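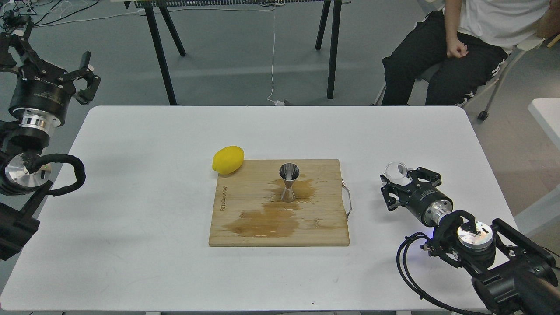
A double jigger, a board and the usual puddle.

Home | Kitchen | Drinks | Cleaning | Tools | About | Search

How to Measure With a Jigger and Clean Up After You Don't

By Maham Marwat
22nd January

Print this page | E-mail this page

I make sours for guests about twice a month, and for the first few years I made them on the counter, which has a seam in it. Lemon juice and bourbon went into the seam and stayed there as a kind of archive. Then I moved the whole business onto a wooden cutting board. The counter got better and the board got worse, and this page is what I learned from the board.

It covers pouring into a double jigger without a flood, and then getting the flood out of the wood. Most people will want the second part first. Scroll down, I won't be offended.

What you need

A double jigger, the hourglass kind with a big cup on one end and a small cup on the other. A wooden board with a bit of weight to it. A lemon. A small glass. Two cloths, one for the board and one for your hands, and don't let them meet. For cleaning: coarse salt, dish soap, food-grade mineral oil.

You don't need a bar mat. My neighbor Yichen Zou swears by his, a rubber thing covered in little nubs that holds every spill you've ever made until you pick it up and tip it down your front.

Know your jigger before you trust it

Jiggers lie. Mine is a Terby, and the big cup is sold as 2 ounces. It is 2 ounces if you fill it until the liquid stands up over the rim and you hold your breath. Fill it to where a normal person would stop and you are short.

Test yours with water and a kitchen scale. Set the scale to grams, put a glass on it, zero it, fill the jigger the way you'd fill it on a tired evening, and tip it in. Two US fluid ounces of water should come to 59 grams or so. If you get 52, you have been making weak drinks and blaming the bourbon. Do the small cup as well. If there are lines etched inside, check one of those too, and don't expect much.

Write the real numbers on a scrap of tape inside a cupboard door. Mine has been there since May and I still look at it.

Pouring

1. Put the board on a damp cloth so it doesn't skate. If your table is one of those smooth white ones, this is not optional. I once followed a board all the way across mine with the bottle still pouring.

2. Stand the jigger in the middle of the board, small cup down, big cup up. Give it a nudge. If it rocks, there's a crumb or a lemon seed under it.

An argument breaks out at this point. Real bartenders hold the jigger between two fingers, level with the rim of the glass, and tip it in one motion. They look wonderful. They have also done it several thousand times over a rubber mat that somebody else washes. At home, stand it on the board until your pouring hand has settled down, and then pick it up.

3. Open the bottle and set the cap somewhere that isn't the board.

4. Bring the neck of the bottle right down to the rim, nearly touching. Most spills come from pouring at a height because it looked good in a movie.

5. Start slow, and stop early. The liquid still in the neck is coming out whether you've decided to stop or not. Give the bottle a quarter turn as you lift it and the last drip goes back up the glass, mostly.

6. Bring your small glass to the jigger. Don't carry a full jigger across a table to a glass that is perfectly capable of traveling. An hourglass full to the brim is the least portable object in the kitchen.

7. Tip it in one go. A slow, careful tip runs down the outside of the cup, around the waist and off the bottom, and you'll get a ring on the wood with a trail leading away from it.

8. Rinse between a dark spirit and the juice if you care about the juice. I do when there's company.

A word on the lemon

Keep it off the board until you're ready to cut it. Parked on the table by a corner is fine. Lemons roll, so wedge it against the edge of the board if your floor slopes like mine.

Roll it hard under your palm before cutting. Cut it across the middle, squeeze it through something that catches seeds, and measure the juice in the jigger like anything else. "Juice of one lemon" is a recipe writer shrugging. I've had one lemon give me a thimbleful and the next one from the same bag give me enough for two drinks and a paper cut.

When it spills

It will. A brown puddle spreads across pale wood with real ambition, and you have less time than you think and more than you'll use.

Lift the jigger first. Everyone wipes around it, and then there's a neat wet circle under the base that gets forgotten until morning. Dry the bottom of it, put it somewhere else, and go back to the puddle.

Blot. Lay the cloth flat, press, lift, fold to a dry side, press again. Wiping takes a stain the size of your hand and gives you one the size of the board. If anything sweet was in the mix, follow with a cloth wrung out in warm water, or the board will be tacky by breakfast and interesting to ants.

Then tilt the board and look underneath. If it has a handle on the side, check where the handle goes into the wood, too. Liquid finds that spot every time and sits in it.

Getting the stain out later

For those who finished their drink first. I have been among you.

1. Wash the board with warm water and a little dish soap, both sides. Washing only the stained side is how boards cup. Don't soak it, and don't even think about the dishwasher.

2. While it's still damp, throw a handful of coarse salt on the stain.

3. Take the half lemon you've already squeezed and scrub the salt in with the cut side, going with the grain. Keep at it a couple of minutes. It will turn a discouraging gray-brown, and that's what you want.

4. Leave it ten minutes, scrape it off, rinse, dry with a towel.

5. Stand the board on its edge overnight, with air on both faces. Leaning it flat against the backsplash doesn't count.

6. Next day, see what's left. A faint shadow is normal, and after oiling you'll have to go looking for it. If it's still a proper stain, do the salt and lemon once more before you reach for sandpaper.

7. Sanding: start at 120 grit if it's bad, 220 to finish. Go over the whole face so you don't dig yourself a birdbath. I bought a sheet of 600 for my Molley board on the theory that smoother had to be better. It came up like a bowling lane, and limes left it at speed. Stop at 220.

If your board has printing on it, a brand name or somebody's cheerful slogan, be warned that the sandpaper can't read. Work up to the letters and stop, or make your peace with losing them. Mine used to have a whole sentence and now says something closer to a cough.

8. Oil it. Mineral oil, a generous coat, left for a few hours, then wipe off what hasn't gone in. Do it again the next day if the wood looks thirsty. Skip olive oil, it goes rancid and your board will smell like an old salad. I use the Ridach tin because the lid closes, a low standard that plenty of other tins fail.

Cleaning the jigger

Hot water and soap right after, inside both cups, and a finger around the waist on the outside where the sugar hides. Dry it with a towel if you want it to stay shiny. Cloudy film inside the big cup is usually hard water. A little white vinegar, five minutes, rinse well. Rinse very well. Yichen had a gimlet at my place once that he still brings up.

Questions I get by e-mail

Can I use a plastic board? Sure, it'll clean up faster. It also slides more, so keep the damp cloth.

Is bamboo the same? Treat it the same, but go easy with the sandpaper, it splinters.

My jigger has two cups and I can't tell which is the ounce. The smaller one, if your set is the common one-and-two. Weigh it anyway.

Does bitters come out? Bitters is a dye with ambitions. Salt and lemon right away, then sand, then put that side face down.

Filed under: Drinks, Cleaning
Print this page | E-mail this page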